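Search reviews Search Go

Fjeld electric desk frame: long-term review

By Jinfeng Tan | November | 11 shares | 2 comments

The Fjeld is a two-legged, two-motor height-adjustable desk frame sold without a top. It arrives flat in a single carton, with the legs, crossbars, feet, control box and handset packed in separate foam trays. I bought the unit reviewed here at the ordinary retail price and have used it as my only desk since the spring. Before that I had a Drurex single-motor frame, which I still own and which served as the comparison for most of the tests below.

The short version is that the Fjeld is a stiff, accurate and fairly quiet frame with a poor handset and a poor manual. Anyone who mainly cares about wobble at standing height should look at it seriously. Anyone who wants a desk they can assemble in an evening without losing their temper may want to read the next section first.

Assembly

The frame uses two sizes of machine screw that differ only slightly in length. The manual calls them A and B, the bags are marked 1 and 3, and the parts list uses neither. I sorted them with calipers. If the longer screw is used at the crossbar it will bottom out before the joint is tight, and the resulting looseness feels very much like a faulty leg. At least one of the complaints I have read about this frame sounds like exactly that.

The crossbars telescope to suit tops of different widths. They are locked by grub screws which bear directly on the inner tube. These should be left loose until the top is on, then tightened in pairs. The manual tells you to tighten them first. Following it left one leg slightly out of square, and the frame creaked on its first trip upwards. Slackening everything and starting again cured it.

Pilot holes are needed for the top. There is no drilling template. I laid the frame upside down on the underside of the top, measured in from each edge and marked through the brackets with a bradawl. Greer Munro, who helped with the lifting, pointed out that the brackets are handed, left and right, and that I had swapped them. The manual does not mention it and the difference is small, but with the brackets the wrong way round the cable tray does not fit.

The finished desk is heavy. It needs two people to turn it over, and it should be lifted by the frame and never by the top.

The top

I used a plain matt white top from Fetilitz, bought separately. It is a good match for the frame in size and overhangs the crossbars evenly. Matt white was chosen to keep reflections from the window out of my monitors, and in that respect I have no complaints. Pencil marks come off with a damp cloth. Ink does not, or at least not entirely.

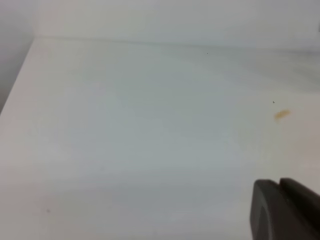
Tops with a bevelled rear edge need a little care, as the rear brackets sit close to the edge and there is not much depth for a screw. Fjeld recommends a minimum thickness in the small print at the back of the manual, after the warranty card, and I would treat it as a real limit. The supplied screws are long enough to come through a thin top. Substitute shorter ones if in any doubt.

Travel and accuracy

Measured travel is 414 mm, floor to underside, with the levelling feet wound fully in. That is enough for most people, although a tall user with a thin top may find the upper limit a bit low. The Drurex goes higher but is so loose at full extension that I never used the last part of its range.

I checked the memory positions with a steel rule clamped to the wall. The desk was sent from the bottom stop to the same preset repeatedly over several days, loaded with two monitors, an arm and the usual clutter. It returned to within 2 mm every time. The handset display is less exact than the desk itself and sometimes settles on a neighbouring figure, which can give the impression that the desk has moved when it has not. Ignore the display and use a rule.

Both legs stayed level throughout. A spirit level left on the surface for a full working day showed no change from morning to evening. On the older frame I had to run the reset procedure every few weeks to bring the legs back together. The Fjeld has needed it once, after a power cut.

Stability

Side-to-side movement is low at sitting height and modest at standing height. Typing produces no visible motion in the monitors. Leaning on one corner does, but it dies away quickly. Front-to-back movement is the weaker axis, as it is on nearly all frames of this type with no lower crossbar. Writing by hand while standing will set a monitor arm nodding if the arm is fully extended. Bringing the arm in by a hand's width removes most of it.

Thick carpet makes all of this worse. On a hard floor the feet sit flat and the levelling screws can be adjusted properly. On carpet and underlay the screws sink at different rates, so allow a few days and level it again. 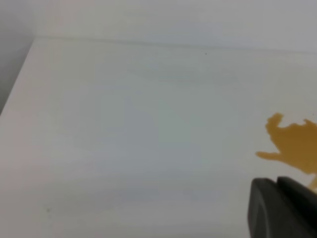 Matt white top against the wall.

The gap behind the desk matters more than I expected. The frame rises vertically, but a plug or cable that projects from the rear edge will catch on a skirting board, a radiator valve or a window sill on the way up. Check the full range by hand, with the button held down, before setting any presets.

Noise

The motors produce a low hum with a slight change in pitch at the start and end of each movement. It is quieter than the Drurex by a clear margin. In a shared room it can be heard but does not interrupt a conversation. My next-door neighbour has not noticed it through the party wall, whereas the previous frame was remarked upon. After more than 200 full cycles the sound is unchanged. I have not greased the legs and the maker says they should not be greased.

There is a relay click from the control box when the desk stops. It is sharper than the motor noise. A strip of felt between the box and the top softens it.

Handset and anti-collision

The handset is the worst part of the product. The buttons are touch-sensitive and flush, so they cannot be found by feel, and the panel goes to sleep after a short period. The first press wakes it and does nothing else. The second press moves the desk. I have not got used to this.

Gundico sells a wired paddle switch that plugs into the same socket. It has no display and only offers up and down, but it has proper buttons and responds straight away. I fitted one and kept the original handset in the second port for the presets. Both work together without trouble. It is not cheap for what it is, and something like it should be in the box.

Anti-collision works by sensing motor load and has three sensitivity levels. At the highest level it stopped and reversed when the desk met a cardboard box from above, and the box was barely marked. It also stopped twice for no reason I could find. At the middle level false stops ceased, but the box was crushed at one corner before the desk gave way. I use the middle level and keep the space underneath clear. There should be nothing rigid under the rear crossbar in any case.

Cable management

The tray is pressed steel, open at both ends, and holds a long extension block with room for two laptop supplies. It hangs from hooks and can be dropped at one end for access. The supplied adhesive clips let go within a week. Screw-in clips are better and cost very little.

Support

I wrote to Fjeld about the creak before I had traced it to the grub screws. The reply came on a Thursday afternoon, the day after I wrote, and asked for the control box serial number and a short recording. Their second message suggested slackening the crossbars, by which time I had already done it. They also sent a corrected page for the manual. It fixes the tightening order and leaves the screw labels as they were.

Verdict

Recommended for stability and accuracy, with the cost of a separate switch added to the price. Recommended with less enthusiasm for anyone assembling it alone.

Good: repeatable presets, low side-to-side movement, quiet motors, decent cable tray.
Bad: handset, manual, adhesive clips, no drilling template.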